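Zernula Bimanual Manipulation Study
Simulation Inspection Checklist with Reviewer Comments, 8th February
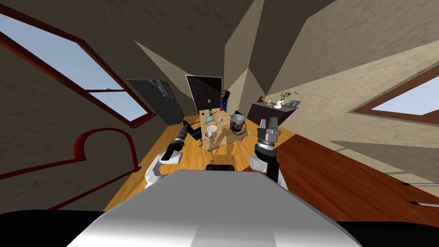 Why does the group inspect simulated rooms before recording episodes?
Errors in a room model pass directly into the training data, and a policy trained on faulty contacts will repeat them when it is tested on hardware.

Scope: attic room layout, two-arm robot, tabletop objects. Each item is marked Pass, Open or Not Applicable. Open items must be closed before the layout is released to the Poveck training queue.

Section A. Room geometry

A1. Sloped walls and ceiling have collision surfaces that match the visible surfaces. Pass.
Comment: The slopes meet at sharp angles. Arm paths above shoulder height were tested against them separately.

A2. Window panes are solid to the arms. Pass.

A3. Handrail collision shape follows the curve. Open.
Comment: The hooked end is still covered by a single box. Replace with segments.

A4. Change of flooring beside the table causes no step in base height. Pass.

Section B. Table and objects

B1. All objects rest without drift for 20 seconds after reset. Pass.

B2. Mass and friction values are entered for the plate, cup, mug and apple. Pass.
Comment: Apple friction was raised in October and has been left at that value.

B3. Bucket handle moves freely and does not pass through the rim. Open.
Comment: Thin wire parts remain the main source of false contacts in this study. Of 3684 episodes reviewed under the Bomport protocol, 141 were rejected, most of them for handle contact.

B4. Chairs are fixed or movable as stated in the task file. Pass.
Comment: The task file lists both chairs as fixed. Reviewers should confirm this again after any change of layout.

Section C. Robot

C1. Left and right grippers open and close to their full stated range. Pass.

C2. Self-collision is active between both arms and the torso. Pass.

C3. Start pose is clear of the table by the required margin. Pass.
Comment: The margin is checked at reset only - later poses are covered by the episode filter.

C4. Force limits match the hardware settings held by the Aerts laboratory. Open.
Comment: The wrist limits were revised on hardware. The simulation file has not yet been updated.

Section D. Rendering and records

D1. Shadows from the arms fall on the tabletop and floor. Pass.

D2. Random lighting is switched off for inspection runs. Pass.

D3. Random seed and layout version are stored with every episode. Pass.
Comment: Layout version 342 applies to this checklist.

Decision: Held. Items A3, B3 and C4 are to be corrected and inspected again. Episodes already recorded in this layout may be used for method development but are excluded from reported results.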